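Looking after a marble worktop

I put off buying marble for years because everyone told me I'd ruin it. Four years in, it's still lovely!

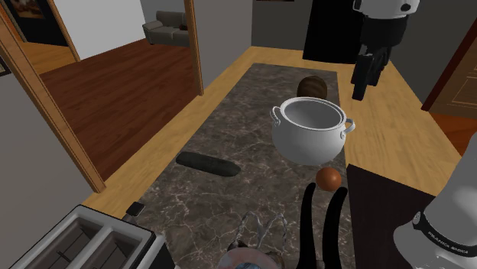

Lemon juice is the real enemy, so wipe it up straight away (vinegar too, and wine, sadly). For everyday cleaning I use a drop of washing-up liquid in 500 ml of warm water, then buff with an old tea towel. Dark brown stone with pale veins like this hides crumbs brilliantly, so run your hand over it before you put a pot down – grit scratches.

Rings are trickier. My friend Khanyisile swears by a bicarb paste left overnight under cling film, and it did shift a tea stain for me. Test a corner first.

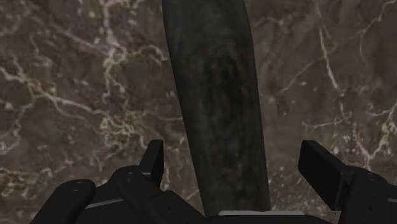 White veining on brown marble, close up

Reseal every March if water stops beading.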